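How a Robot Learns to Fold a Shirt

By the Tullus Young Readers Desk
March

Think back to when you learned to tie your shoes. Somebody probably showed you, and then showed you again, and you got it wrong plenty of times before your fingers figured it out. Robots that learn need showing too - only they need an awful lot more of it!

At the Ahonen workshop, a robot named Bruta is learning to fold laundry. A grown-up guides its arms through the job, and a computer saves what the cameras see along with every move the arms make. One saved try is called an example. Bruta's teachers want 2,000 of them, and on a good morning they collect 9. 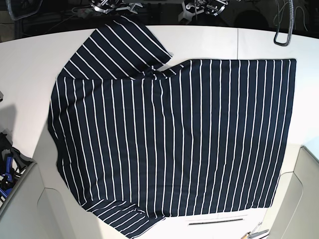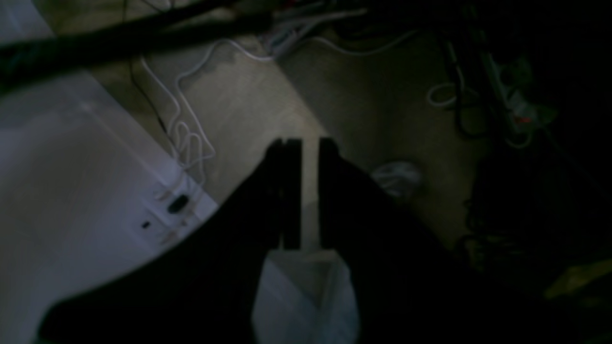
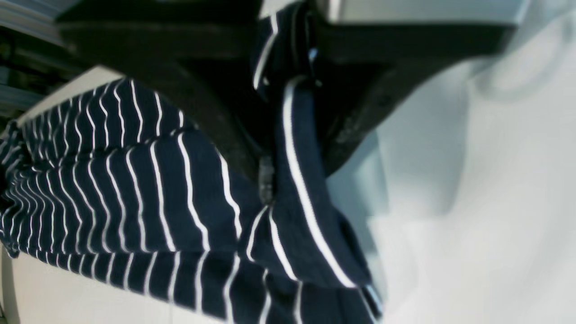 The striped shirt on the table, and two looks from the small cameras near the robot's grippers.

Why so many? Well, cloth is tricky stuff. A wooden block keeps its shape when you pick it up, but a shirt flops and bunches, and it never lands quite the same way twice. So the teachers lay it down a little crooked, or with a sleeve folded up, and start again.

Later on, a program called Gistus goes through all those examples, looking for how the pictures and the moves fit together. Then comes the exciting part, when Bruta gets to try a shirt by itself - and if the sleeves come out in a lump, the teachers go back and record some more.

Comments (2)

stripeysocks: I am 8 and I fold my own shirts but not very good. Can Bruta do socks?

Reading Corner Room 2: We took turns "teaching" a friend to fold a towel using only our hands to guide theirs. Much harder than we expected!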